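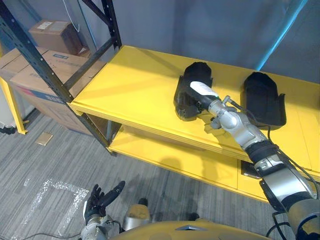
Last updated: Tuesday, January 2, 2018

Stockroom walk-through, Kirkberg building

I did this one with Bereket Tufa, who held the flashlight and made fun of my handwriting. My comments are after each line, so please read them before you sign!

Exits and aisles
Back door opens fully – OK. Sticks a little at the bottom, but it opens.
Main aisle clear – NO. Two pallets from Harero were parked right by the fire door. We moved them, and I've asked the drivers (nicely) to use the bay.
Exit signs lit – OK, both of them.

Racking
Load labels readable – NO on bay 203. It's so faded I had to look up the limit, 2,612 pounds, in the binder. New label ordered from Vulside.
Uprights and braces – OK, no dents that I could find, and I got down on my knees for this one.
Floor anchors tight – OK except one at the far end of bay 203. Bereket snugged it up and I'll look again next month.

Fire gear
Extinguishers tagged – OK. Number 523 was last checked in October, so it's good for a while yet.
Sprinkler clearance – OK, but whoever stacks the Habte cartons is getting close. Please go one layer lower.

First aid
Kit stocked – NO. We're out of the big bandages again (I know, I say this every time). Rakiya Adeleke has the order form.
Eyewash – OK, ran clear.

Open items go to Rakiya, and she'll initial them as they get fixed.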